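Storier > Kids > Light and Looking > Why do fast things look smeary?

Why do fast things look smeary?

By Hazem Fahmy
2021-01-14

Hold your hand up in front of your face and spread out your fingers. Easy to count, right? Now wave that hand as fast as you can. Your fingers melt into one big fuzzy fan! Your hand is still the same hand, with the same number of fingers on it, but it looks completely different.

That fuzziness is called motion blur, and it is one of my favorite things to spot in photographs. Once you start looking for it you find it everywhere – in birds' wings, in car wheels, in your cousin's face at every birthday party ever.

Light takes time to collect

A camera works by collecting light. Inside it there is a part called a sensor, and you can think of it as a huge tray of tiny buckets. When you take a picture, light pours into the buckets for a little while, and then the camera checks how full each one is. A full bucket makes a bright dot. A nearly empty bucket makes a dark dot. Put all the dots together and you have a picture!

The important words are "for a little while." We call that bit of time the exposure. It can be very short, like one 2,000th of a second, or it can be several seconds long. If something stays still during the exposure, its light keeps landing in the same buckets and its edges come out crisp. If it moves, its light slides across from one bucket to the next, and the next, and the next. The camera can't tell which of those places was the "real" one, so it shows you all of them at once.
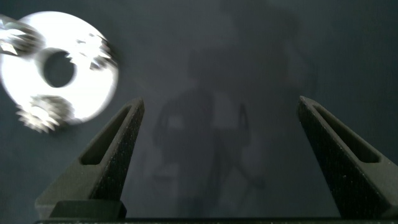 Look at the upper left corner: a bright round shape with a smeared, glowing outline.

Why bright things lose their edges

Very bright things have an extra trick. Remember the buckets? Each one can only hold so much light. When a bucket is full to the top, the camera has to color that dot the palest it can, which means plain white. Any scratches or patterns or little shadows in that spot vanish, as they are all just "full."

Photographers call this overexposed. Snow in sunshine does it, and so do lamps, windows and shiny spoons. And if something is overexposed and blurry at the same time, it can be really hard to tell what you are looking at. You might get the shape, and perhaps a hint of silver, and the rest is a guessing game. (I love this game. My sister Cai does not.)

What about things that stay put?

Plain, still surfaces are great for practicing your looking, because you get to hunt for small differences. A gray surface is hardly ever just gray. Put your nose close to one and you may find paler streaks, darker patches and places where the color changes so gently that you can't say where one bit stops and another begins. The word for that is mottled. Say it out loud, it's a good one!

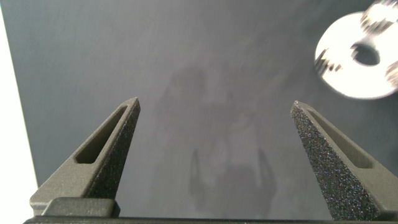

Rough things are different again. Sandpaper has lots of tiny bumps, and each bump has a side that catches the light and a side that doesn't. Your eyes put all those light and dark flecks together and tell you "grainy" before you have even touched it. Smooth things send light back more evenly, so you see fewer flecks and bigger, softer patches.

Here is the fun part: blur wipes out flecks first. Big shapes survive a bit of smearing, but tiny dots get spread so thin that they disappear.

Try it yourself

You will need a camera or a grown-up's phone, a paper plate, a felt-tip pen and a friend.

Draw small dots all over the plate. Take a photo with the plate lying still on a table. Then ask your friend to wave it from side to side while you take another, first slowly and then as fast as they can. Stay indoors for this one, with the curtains partly closed. Dim light often makes a camera choose a longer exposure, and that gives you lovely big smears.

Now look at your photos side by side. Can you still find the dots? Which way do the smears point?

Then swap! This time your friend keeps the plate still and you move the camera as you press the button. The whole room goes streaky, table and all. We did this in December at the Nurkesville library and ended up with a wobbly rainbow that used to be a shelf of picture books.

Words to remember

Exposure – the time a camera spends collecting light for one picture.
Motion blur – the smear you get when something moves during the exposure.
Overexposed – so bright in the picture that the details are lost.
Mottled – marked with patches or streaks of slightly different color.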